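Does Rinsing First Make a Difference? Pre-Rinsing Habits in Shared Student Kitchens

Project report by Ánh Ngô and Thư Ung

1. Why we picked this

Everyone we live with has an opinion on whether you should rinse dishes before they go in the dishwasher, and the opinions are held with a confidence that made us suspicious. One side says rinsing is a waste of water. The other side says a machine can't handle dried egg. Both sides say they read it somewhere. When we asked where, the answers were a parent, a video, and "the manual," which the person had not opened.

We wanted to know what people in shared housing do, what they say they do, and whether the two match. Our course guide suggested measuring water use directly. We decided against it after looking at the flow meter we could borrow, which gave a different number each time we filled the same bucket.

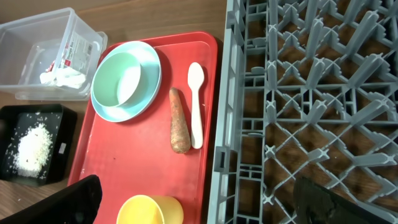

Page last changed: 12 January 2025

2. What has been claimed before

We started with advice columns and product pages. Most of them repeat the same few sentences, sometimes word for word, and very few name a source. Vundard, whose detergent tablets are sold in our campus store, prints "no rinse needed" on the box. We wrote to ask what that was based on and got a coupon. Drivia, a household advice site, tells readers never to rinse in one article and to rinse "lightly" in another. Neither article says what lightly means.

That is not proof that the advice is wrong. Scraping food into the trash and letting the machine do the rest may well be fine. But we could not find anything in our reading that looked like a kitchen with several people in it, one machine, and a load that sits for two days before anyone presses start. Nearly all the advice seems to picture a family that runs the machine after dinner.

3. What we did

We gave out a paper survey in the two Ostton residence buildings in June. We got back 112 usable forms. Each form asked how often the person rinses, for how long, and why. A second part asked them to guess how often their housemates rinse.

We then asked people to keep a diary for 9 days, with one line for each item they put in the machine. The diaries gave us 239 entries. We had hoped for more. Several people stopped after the weekend, and one diary was filled out in a single pen in what looks like a single sitting. We left it out.

4. Results

On the survey, most people called themselves scrapers. They said they knock the food off and load the plate as it is. In the diaries, more than half the entries were marked "rinsed," and this was true even for people who had told us they almost never do it.

The guesses about housemates were worse. People who rinse thought that hardly anyone else did, and people who don't rinse thought the same thing, except they saw it as good news.

Bowls were rinsed more than plates, and plates more than glasses. The reason given most often was cereal.

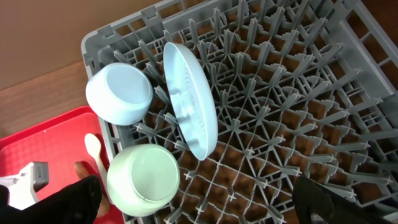 Figure 2. Bowls and a plate in a dishwasher rack.

The reasons people wrote down did not have much to do with water. "Smell" came up a lot, and so did "I don't want people to think it was me." One person wrote that they rinse only when someone else is in the kitchen. We think this may be the most truthful line in the whole set, but we can't build a finding on it.

5. How far to trust this

Not very far. The people who kept diaries chose to do it, and people who volunteer to write down their dishes are probably not typical. Writing a thing down also changes it. Some of those rinses may have happened only because there was a box to mark.

We also never defined "rinse" well enough. Ánh counted a quick pass under the tap. Thư did not, at first, and we had to go back through the early entries together — a dull afternoon that changed the totals more than we liked. A few entries could have gone either way.

The housing office poster on the Phùng wing says students can save 479 gallons a year by not rinsing. We tried to get our data to agree or disagree with that figure and couldn't do either. The poster doesn't say whether it means per person or per kitchen, how long a rinse lasts, or who worked it out. We would like it taken down or given a footnote.

6. What we would do next

A better study would run the same dirty load both ways and have someone who doesn't know which is which check the dishes afterward. It would need a fixed waiting time before the wash, a working meter, and a written definition of rinsing agreed on before the first form goes out. We would drop the question about housemates or move it to a separate sheet, as two people told us it started an argument.

Blank copies of the survey and the diary page are in the course folder. The diaries themselves are not, as we promised.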